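Elbridge Student Robotics Forum > Manipulation > Soft objects: grasp point on the plush bear?

mkadlec
27 June 2024

Okay, the soft-object round is so much more fun than I expected! We've been practicing with the hand-held gripper, and the bear is our favorite thing in the whole bin. My question is where you all grab it. I've been going for the neck with the pads coming in from both sides, because it narrows there and the head gives you something to catch on when you lift. Matěj Kopecký on my team wants everyone to go for the belly. We have 175 demos so far and they're a mix of both, so I'd like to settle this before we record more.

lubica_s
Neck! Every time. The belly squishes so much that the fingers close most of the way before you feel anything, and then the bear rolls out sideways. We lost a lot of good runs at Plirkham that way.

kopecky_m
Kopecky here, defending myself. The belly is the middle of the weight. Grab the neck and the legs swing around, and then your place is off even when your pick was perfect. I'll take a slightly ugly pick for a clean drop.

mgethin
Can you post what your approach looks like? Hard to say much without knowing how the bear is lying and how far apart your fingers are.

mkadlec
Sure, bear on its back, coming in with the fingers open:

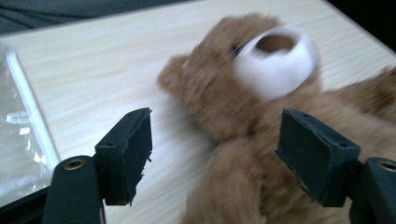 Rostness Robotics Club — Manipulation Team

So the gap is over the neck and upper body, and from there I close and go straight up. The pads are the green foam ones.

mgethin
Oh nice, that helps a lot. Two things. I'd slow down on the approach, because the bear is pretty streaky there and you want the fur sharp if you're training on it. And those pads have had a life! The edges are getting rough. Ours got like that and we swapped them, and the grip felt different enough that we had to redo a batch.

lubica_s
I'd leave the pads alone until August, personally. Worn foam grabs fur better than new foam. I will die on this hill.

mgethin
Hard disagree, but I love that you have a hill.

bvondracek
Judge from last year's Havlíček meet here. Either grasp is legal as long as the bear leaves the table and ends up inside the square. Legs over the line cost you 2 points. I watched 11 teams do this and the neck people were faster — the belly people kept more of their points.

kopecky_m
THANK YOU

mkadlec
Ha, okay, fair. What if we do neck for the pick and then lower really slowly so the legs settle first? I tried it a few times this afternoon and it felt great. I'll record a set each way tonight and post the scores.

lubica_s
Do it! And label them by grasp this time. We had 953 clips with no labels and I am still sorting them.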